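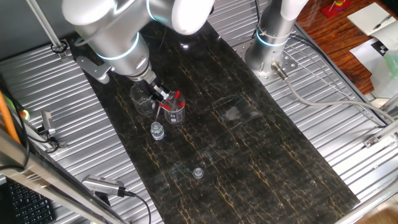

Left arm above the beakers, gripper fitted, blue rings lit.

8/31/24

Second day with the Stullura package. The loan agreement runs to the end of the trial period and I want enough written down by then that Ashley Lockwood can decide without having to sit through the sales call again.

Package as quoted: two arms, one controller, the Rurkel gripper, the Clindov software licence for one seat. The mat is ours. So is the glassware. The quote lists installation as a separate line and I have asked for it to be taken off, as we did the bolting down ourselves in July.

Morning went to calibration. The checkerboard routine in Clindov is better than the one in the Kershaw kit we tried earlier in the year. It tells you which poses it has rejected and lets you redo only those. Kershaw made you start over. Residual error was fine in the middle of the table and grew toward the far edge. Colour balance needed a manual setting before the mat stopped throwing the exposure off. I saved that as a profile and the software forgot it after a restart. Reported.

After that, glass. The sales sheet says the vision module handles "transparent labware" with no further detail. My notes so far:

Red-capped pipettes in the beaker: detected every time. The caps do all the work. The pose estimate is good when one leans clear of the rest and poor when the tips are bunched together, as it tends to merge neighbours into one object.

Empty beaker: rim found, wall depth mostly missing. Usable if the height is entered by hand.

Small vial: the ridged neck helps. Centre estimate acceptable.

Flat glass plate: no detection at all under the overhead light. I had trouble finding it myself. A low side lamp may help, to be tried tomorrow.

Round clear cap: detected, then lost, then detected as part of the mat pattern. The gold veins are a bad background for this. I will repeat the set on plain black before I blame the module.

Gripper notes. Rurkel rate it for 1000 cycles between pad changes under normal load. I logged 600 today on the scripted open and close test, no load, and the jaw zero had drifted slightly by the finish. Re-homing fixed it. Re-homing takes 20 seconds, and the arm has to be parked first, a step the manual leaves out. The fingers are compact enough to go between two beakers if the approach is steep. At a shallow angle the mounting bracket becomes the limit and the planner does not know about it. I added a box to the collision model by hand. A supplier who sells the bracket with the gripper should ship the collision model too.

Speed is capped at 10 per cent for anything over glass. Slow to watch but I am leaving it there for the trial.

Support: sent two questions before lunch, one answered within the hour and properly, the other with a link to the page I had quoted in my question.

Cable on the right arm needs a clip. The loop is longer than I like with the arm at full swing.

To do:
Side lamp and plain mat.
Pipette test again with fewer in the beaker.
Ask Stullura for the price of a second Clindov seat.
Ask whether spare finger pads are stocked in Canada or come by freight.
Send Ashley the calibration numbers.

Leaning toward yes on the arms and gripper, undecided on the vision module.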